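February, a little after 10 at night

Couldn't settle to anything tonight so I got the chess things out again. I've been meaning to sort them ever since Nhung Võ asked if I'd bring a set to her Caltcombe evening, and I said yes (of course I did) without once thinking about the state they were in. Three sets, one shoebox, everything mixed up together since the move. I tipped the whole lot out on the rug and then had to crawl under the couch for a bishop.

The white ones went fast. The black ones are the trouble, they all look alike under my lamp, and two of the sets are so close in size that I kept changing my mind about the pawns. I ended up standing them in rows by height like a school photo, which helped for the knights and did nothing at all for the rest.

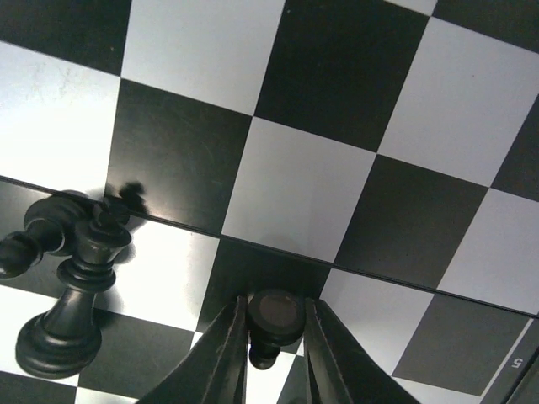

I do love a folding board, even with that seam going across it. Dad's was the same and he always made me sit on the side where the hinge squeaked. The shine shows every fingerprint, though, so I gave mine a going over with an old T-shirt and then of course touched it all over again putting it away.

Took a break for toast and looked up replacement pieces. There's a shop in Hovley that sells singles out of a drawer, but you have to go in and match them by eye, and the last bus back is at 7. Maybe in a couple of weeks. I could make an afternoon of it — get soup at the place by the station, look at the yarn.

What else. Nhung says there'll be 23 people coming, and I bet half of them haven't played since they were kids. Me neither, really! I tried to set up that opening from the library book and got muddled by move four. Need to practice before then or I'll be beaten by somebody's ten-year-old.

Shoebox is back on the shelf, lid taped. Still have to find felt for the bases, and call Mom about Sunday lunch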